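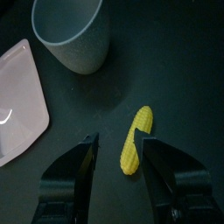
Toy corn, a cup and a pink dish.

Play Kitchen Set Assistant (part time)

Gristotell lends play kitchen sets to preschools, day cares and family centers. We have 262 sets in circulation, and we are looking for one person to help check, sort and repack them when they come back to us.

Hours: 20 per week, mornings, 8:00 a.m. to noon
Location: Bumside, ground floor
Start: October
Contract: one year, may be renewed
Reports to: Araceli Carrasco, Lending Manager

The job

Most sets contain toy vegetables, cups, bowls, and a few small dishes or trays. They are returned in mixed condition. Pieces go missing, pieces from one set end up in another, and now and then we get a real spoon from somebody's kitchen.

You will unpack each returned set onto a table, compare it with its packing card, and put the pieces back where they belong. Anything chipped, cracked or chewed goes in the repair tub. Missing pieces are replaced from stock. You will then wipe everything down, let it dry on the racks and pack the set for the next borrower.

We handled 3666 returned pieces last spring, and the summer return is always bigger. The first few weeks will be mostly catching up. 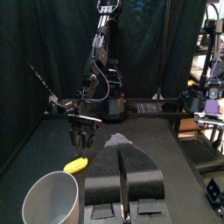 You will also keep the stock shelves in order. Spare vegetables are stored by kind and then by color, and cups and bowls are stored by size. The shelf labels are out of date in several places and you would be redoing them with Hemant Kashyap, who looks after purchasing. Hemant also needs a short list every other week of what is running low. Green vegetables usually go first.

Other tasks:
- answering emails from borrowers about missing or broken pieces
- printing packing cards and gluing them inside the lids
- loading sets for the Zurum delivery run, twice a month
- keeping the sink area clean

What we ask for

You should be comfortable standing for most of a shift and lifting boxes of up to 30 pounds. The work is repetitive and needs steady attention. A set that goes out one cup short will come back to us as a complaint.

You need enough English to read the cards and write simple emails. Spanish is useful but not required. You do not need experience with toys or lending. Experience in a stockroom, a school kitchen or a library will help. Because we supply child care sites, a background check is required before the start date, and we pay for it. 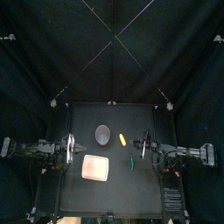

Bowl, green chili pepper and tray on the black work table.

What we offer

Pay is $19.50 an hour, with paid sick days and two weeks of paid vacation. There is a $500 yearly allowance for work shoes and travel. Parking is free behind the building, and the Esposito bus stop is a five-minute walk.

How to apply

Send a resume and a short note on why the job suits you to Begoñe Quintana at the Gristotell office, quoting reference 2757. A cover letter is not needed. Applications on paper can be left at the front desk until 4:30 p.m.

Interviews last 30 minutes and include a short sorting task at the table. If you need any adjustments for the interview, please mention them in your note. We reply to all applicants, including those we do not interview.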